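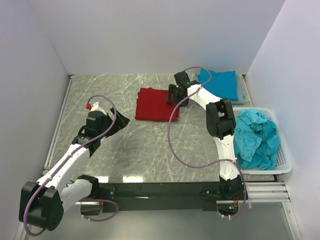 It had been raining in Zunambridge since before breakfast when I pushed open the door of the Kwan laundry, and I think I must have looked it, as the first thing the owner did was take my coat off me and hang it over the back of a chair by the boiler. The second thing she did was put the kettle on. I had come with a list of questions about washing (I have ruined a great many jumpers in my life, and I wanted to know why) and I'm afraid we got through only half of them, there being so much else to talk about.

She has been at the laundry for 28 years. Her aunt had it before her, and before that it was a bakery, which explains the big arched window and the draught that comes down the old chimney in December. "My aunt taught me to iron on pillowcases," she told me. "All that first summer, pillowcases. I was bored silly. Then one day she gave me a man's shirt and I did it in four minutes without thinking, and she just nodded and went off to do the till. That was my exam, I suppose!"

I asked her what people get wrong most often and she laughed for rather a long time. "Too much soap. They all use too much soap. You get these great big caps on the bottles with lines you can't see, so people fill them up, and then they ring me and say their towels have gone like cardboard. Half of what you're pouring in now, try that for a month and see how you get on."

She is also a firm believer in cooler water, though she'll make an exception for tea towels and anything that has been near a baby. As for fabric softener, she keeps one bottle under the counter for the customers who ask for it, and from the dust on the cap I would guess they don't ask often. 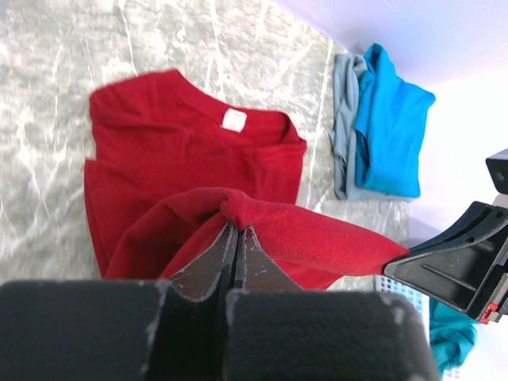
ON COLOURS

We got on to reds at this point, a sore subject with me after a business some years ago with a new beach towel and my husband's cricket whites. She was very kind about it. "Everybody has a pink story. I've got one myself, I did a christening tablecloth with a pair of my own socks, and I had to walk round to the lady's house and own up. She kept it, bless her. She said it looked cheerful."

Her advice is to wash anything red or dark on its own for the first few goes, inside out, and to get it out of the drum as soon as the machine stops. "It's the sitting about that does it. People put a load on, go to work and leave it lying there damp till teatime." If the worst has happened already, don't tumble dry. Put the whole lot straight back through, and with any luck it will come out. She wouldn't promise more than that, and she has seen enough pink vests to know.

What about sorting, I wondered, for those of us with one small basket and no patience? She does hers in two heaps, pale and not pale, and thinks the rest is fuss. She did show me the old sorting shelves from her aunt's day, though, with little enamel plates screwed on for Table, Bed, Kitchen, Gents and so on, and one at the end that only says Skakitz. That is the village up the hill, where 1,511 people live and where, in her aunt's time, there was no laundry at all, so it all came down together on the carrier's van and had a shelf to itself.

I had a second cup of tea and a very good ginger biscuit while she dealt with a young man who had brought in a duvet. He wanted to know if it would fit in his machine at home. It would not. "It'll go in," she told him, "but it won't move, and if it can't move it can't get clean, it only gets wet." He left it with her. 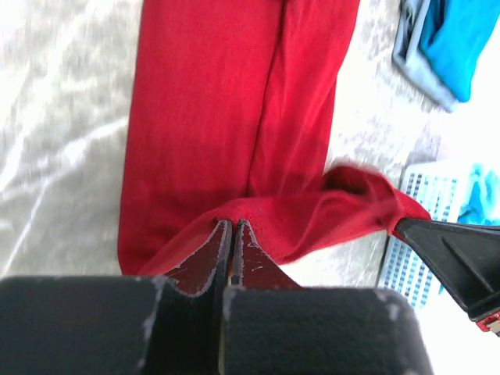 Red cloth with a long crease running down it.

Folding was the part I had really been looking forward to, my own airing cupboard being a disgrace. Her method for T-shirts is the one she learned as a girl: face down, sides in, sleeves back, then up from the hem. She doesn't care for rolling. "It's lovely for a suitcase, but in a drawer they all unroll the minute you pull one out and then you're back where you started, aren't you?"

Trousers she likes folded along the crease and hung, if you have the room, and jumpers should never go on a hanger, however nice the hanger. She is fond of her old Trollel press, which takes up most of the back wall and has been repaired so many times that the engineer has his own mug. It takes 7 minutes to warm up, and she uses them to read the paper.

Would she ever give it up? She looked out at the rain before she answered. "My knees would like me to. But I like the mornings. You open up, it smells clean, and somebody comes in with a story about a curtain." She has a niece who helps in the school holidays and is, at the time of writing, on pillowcases.

My coat was dry by the time I left, and she had sewn the loose button back on.

Contact us | © Zunambridge Neighbours, all rights reserved | Back to top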